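Spent my whole Saturday teaching a robot to make toast and I need to tell you all about it. Long thread, get a snack.

Background for new followers: since August I've been part of Dravomau, which is a little group in Bramholm that shows robots how to do kitchen chores. You drive the arm yourself, everything gets recorded, and a policy trains on it later. I do the driving. I love the driving!!

The job this month is bread. Pick up a slice, get it in a toaster slot, get it back out, put it on the cutting board. My six year old nephew can do this. I've been at it for weeks and I still get a little thrill every time the slice goes in straight.

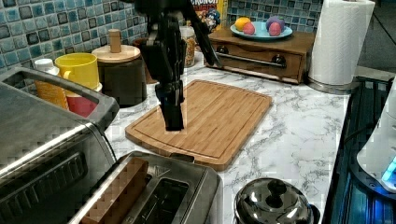 Slots are so narrow, you guys. With your own hand you feel the bread touch the side and you wiggle it without thinking. Through the controller I get nothing in my fingers, so I do it all by eye. I line up over the slot, stop, look, tilt the wrist a tiny bit, then go down slow. If I rush the tilt the corner catches and the slice folds like a taco.

Things I've gotten better at: letting go. Sounds silly but opening the gripper is its own skill. Open too wide and you bump the toaster. Open too early and the bread leans over. I count "one, and" in my head and then open.

Also squeezing. Fresh sandwich bread is the worst, it squishes flat and stays that way. Day-old is much nicer. We now buy bread on purpose to let it sit around, and the person at the store thinks I run a bird sanctuary.

Today's numbers, for the spreadsheet people (hi, I see you): 386 keepers. An episode is a keeper if the bread ends up where it should and I didn't hit anything on the way. Our goal for the whole bread task is 4,000 and this was my best day so far by a lot!

A keeper doesn't have to be pretty, by the way. I used to toss every one where I missed the first grab and tried again. Then we trained on a batch with the retries left in, and the policy got way better at recovering from its own misses. So now if I fumble I just fix it and keep rolling. Such a relief for my shoulders.

What I do still toss: long pauses. If I stop to think for a few seconds, the robot learns to stop and think too, except it isn't thinking about anything, it's just parked over the toaster. We had a policy do that in September. It hovered there for so long that I started cheering for it.

Between episodes we move stuff. Board a bit to the left, turn it at an angle, swap what's on the plate, shuffle the things along the wall. It's boring and it matters SO much. Our first model only worked with the board in one exact spot, and when we slid it over it went and set the bread down very carefully where the board used to be.

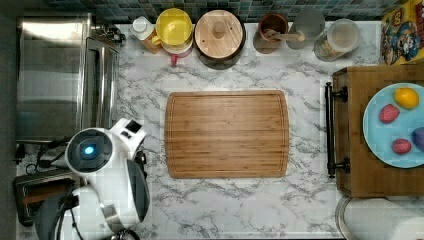 Top view of the counter, board clear, fruit plate over on the right.

I drive in blocks of 15 minutes and then take a real break, away from the screen. I used to go for an hour and the last part was always junk, you could see my hands getting lazy in the recordings. Short blocks, water, a lap of the hallway, back in.

Somebody asked last week whether you need to be good at video games for this. I'm terrible at them! I think knitting helped me more. Small moves, the same thing over and over, and you get fussy about how each one looks.

We name our policies, so far they're Millet and Gurkia. Millet is the careful one. Gurkia is fast and a bit of a menace. I ran Gurkia for 9 tries before I packed up today and it got 6, including one where the slice went in crooked and it pulled it back out and tried again. I yelled. That's my move! I do that!

Next up is bagels, if anyone has thoughts on holding half a bagel with two fingers please send them my way. Cut side toward the camera or away? I've been going back and forth on it all evening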